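Projects > Drives and Motion > Orkinbridge

Search this site Enter keywords Go

Orkinbridge conveyor drives: progress report to the Fivbridge fund
28 Jul 2025
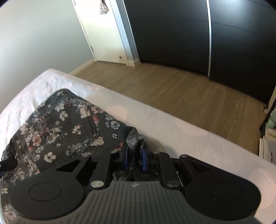 Where we have got to

Dear Emil,

First of all, thank you for your patience over the spring, and for the very kind note you sent after the visit in March, which went up on the workshop wall and is still there. I promised you a proper account of the variable speed drives and I am sorry it has taken me until now to sit down and write it.

The good news is that 2 of the 3 conveyor lines at Wirkby are now running on the new controllers. Line one was the easy one (a single motor, a steady load, and plenty of room in the cabinet). Line two gave us more bother. Its pair of motors share a belt, and for the first fortnight they kept pulling against each other, so that one ran hot while the other did very little. We tried a good many settings before Olmedo suggested letting one motor set the speed and having the second simply share the load. It has behaved nicely ever since, and the hum that everybody used to complain about at start-up has gone!

Line three is still to do. The old starter is wired in a way that doesn't match any drawing we hold, and I would sooner trace it properly than guess.

Money

We have spent 3011 pounds from the equipment budget so far, mostly on the controllers themselves, with a smaller part on screened cable and a replacement encoder. I don't expect to ask for more, though I would like your agreement to move what is left under travel into spares.

What comes next

The shutdown for line three is booked for 10 days, and I have asked the Wirkby team to keep a note of motor temperatures before and after so you will have a fair comparison. I'll send those on with the final report, along with the corrected drawings.

With warm regards,
Barrett Escobedo

Contact us | Copyright Orkinbridge | Back to top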